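Folding a Striped Shirt So It Stays Folded

The April housekeeping column is on shirts, following the one on sheets and pillowcases. Several readers wrote to ask for something on long sleeves, which are where most folded piles go wrong. A T-shirt can be folded badly and still stack. A long-sleeved shirt folded badly ends up as a lump with one cuff hanging out of the drawer.

Start with a clear table. A bed will do if you have nothing else, but a mattress gives under your hands and the cloth shifts with it. The kitchen table is the right height for most people. Wipe it first and let it dry, and clear more space than you think you need, as the sleeves want room on both sides. A white or light-colored surface is useful with dark clothes. You can see where the edge of the fabric is, and you can also see lint and threads before they get folded in.

Shirts that have been sitting in the basket usually come out in a knot. Find a hem before you do anything else. Once you have a straight edge in your hand, the rest of the shirt can be worked out from there.
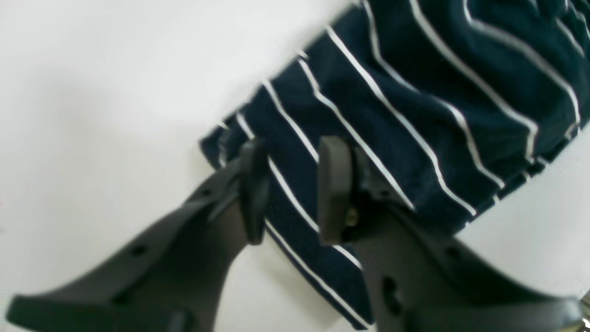 If you start from the middle of the cloth instead, you tend to pull one layer and leave the other behind, and then you are smoothing out wrinkles you made yourself. Take the edge, lift it, give the shirt one shake, and lay it down. Check the sleeves at this point. If one is inside out, fix it now. Reach in from the shoulder, take hold of the cuff and draw it through.

Stripes make the job easier than a plain shirt does. They give you a line to follow. When the stripes on the body run straight up and down, the shirt is lying square. When they bend, there is a fold or a twist underneath. Thin stripes show this better than wide ones, and navy with white is about as easy to read as it gets.

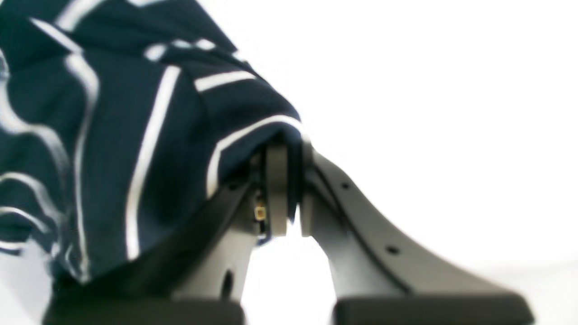 White stripes on navy, following the folds in the cloth.

Now for the order of work. Lay the shirt out face up and pull the top edge straight from both corners at once. Pulling one corner and then the other drags the shirt across the table and you will be chasing it. Keep the pull gentle, especially with knits, which will stretch out of shape at the shoulder. With the top edge straight, run a flat hand down the body toward the bottom hem.

Bring one sleeve in across the body, then the other. There are two ways to do this. You can lay the sleeve straight across toward the opposite side, or you can angle it down so the cuff points at the bottom hem. The angled sleeve makes a thinner fold at the shoulder and is the one we recommend for drawers. Straight across is quicker and works well enough for a shelf.

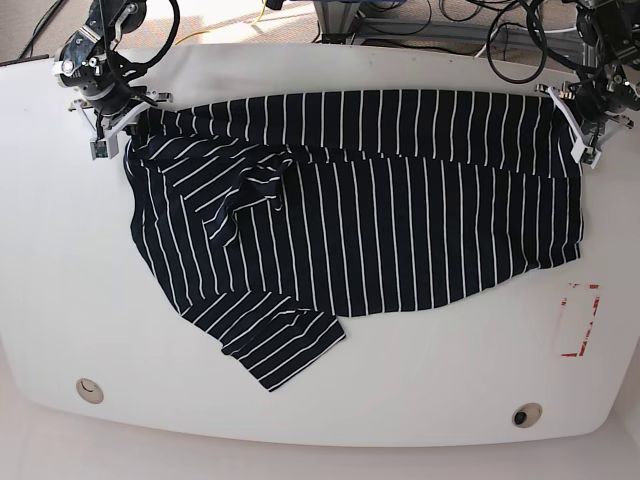

The bottom hem deserves more attention than it usually gets. People get the shoulders right and then fold up whatever is at the other end, and the finished shirt comes out wider on one side. Look at the hem after the first sleeve is in, before you do the second. On the navy shirt the top edge is held nearly straight, but the lower hem sags at an angle on the right side, and that has to be evened out before the shirt is folded up. Take hold of the low part, ease it back up, and smooth toward the side seam.

After both sleeves are in, fold each side toward the center and bring the hem up to the collar. For a shallow drawer, fold once more. Press down with your palms to let the air out.

Heavy shirts go at the bottom of the pile and light ones on top. If you file your shirts upright, put the last fold facing up so you can lift one out without disturbing its neighbors.

Next time we will look at sweaters, including which ones should never go on a hanger.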